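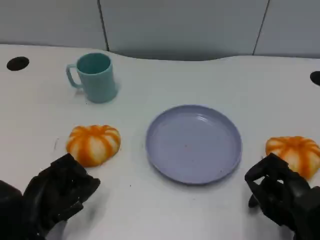 Search this site Go

How to lay a pretend breakfast (and get it all back in the box)

Naa Alhassan
814 shares 5 comments

Quick one, written between school run and the next thing. People keep asking how we do the breakfast table at Cuvari so I'm putting it down once and then I can just send the link.

What you need

A mug each. Plastic, light, with a handle a small hand can get round. Ours are teal and lavender and a yellow that's gone a bit sad.
A plate each. Small, with a bit of a rim.
One soft food thing per plate. One! More on that further down.
A wipeable table. White is good for this, colours show up, and when something's missing you see it straight away.
A cloth, damp.
A box with a lid, shoebox size or a bit over.

No cutlery to start with. Bring in spoons in week two or three once they've got the hang of sitting.

Before they come in

Wipe the table. Then wipe the plates even if they look clean. Pale plates pick up specks, crumbs from real snack, bits off the floor, and a three year old will find every speck and want to discuss it. Dry cloth usually does it. If not, warm water and a drop of washing up liquid, no scourer – it takes the shine off and then they grab dirt even faster.

Check the table for holes. If you've got an office type one with the round cable holes in the top, set up away from them or cover them. Beads go down. Spoons go down. At Drivgate we lost most of a tea set's worth of little bits and had to fish them out from the floor behind. Parcel tape over the top works for a morning but leaves a sticky ring, a jar lid that fits is better.

Laying it out

1. Plate first. Middle of the place, a hand's width in from the edge so it doesn't get elbowed off.

2. Mug goes behind the plate, up and to one side. Handle pointing outwards. I do handles to the left for my left handed ones and right for the rest, and if you don't know yet, turn it and watch which hand comes out.

3. Food goes BESIDE the plate, on the table. Not on it. Putting the roll on the plate is their job and its the whole game really. If you do it for them they've got nothing to do but look at it.

4. Leave a gap between places big enough for another plate. Sharing happens later, on day one they want a border.

Then sit down yourself. Low chair. Ask for something. "Could I have breakfast please" is plenty.

The soft food

Fabric or squashy is what you want for this age. The hard wooden and plastic stuff is lovely but it's loud and it gets thrown. A good squashy one gives when you pinch it and doesn't roll away.

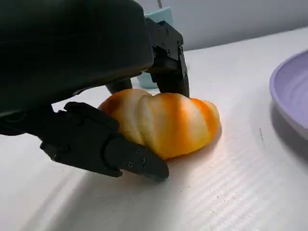 Stripes help too, orange and cream is my favourite, it stands out on white and on the lavender plates. Don't fuss over what it's meant to be. I've had the same stripy one called a croissant, a pumpkin and a hedgehog in one sitting. Just say "oh lovely, is it warm?" and carry on.

Making your own: fleece or old T-shirt, two colours, toy stuffing, double stitch every seam. Don't overstuff or it goes hard as a ball. No buttons, no beads, nothing stuck on.

Washing: check the label if there is one. Mine go in a pillowcase, tied at the top, cool wash, then on the airer overnight. Squash them back into shape while they're damp. Tumble dryer made ours go lumpy, learn from me.

Putting away

Mugs inside each other if they'll nest, if not then on their sides along the back. Plates flat underneath. Soft things on top last so the lid presses on those and not on the handles, I've had two handles snap that way. Children can do most of it if you call the things out one at a time. "Who's got a plate?" Wait. "Who's got another plate?"

Stick a list inside the lid. Check it before you leave the room, not when you get home.

Will do the picnic version in September if I get a minute.

Comments (5)

Drernavent Mum
Tried beside the plate this morning and it kept mine busy till I'd finished an entire cup of tea. Thank you!!

Pat
Do you use real water in the mugs?

Naa Alhassan
Pat – not at first. Later on yes, a finger's depth, and a towel under the table.

jo_k
The jar lid over the cable hole!! Doing this tonight.

Atinga Under Fives
We put lentils in ours once. Never again. Good page, have passed it on to our parents.

1665 views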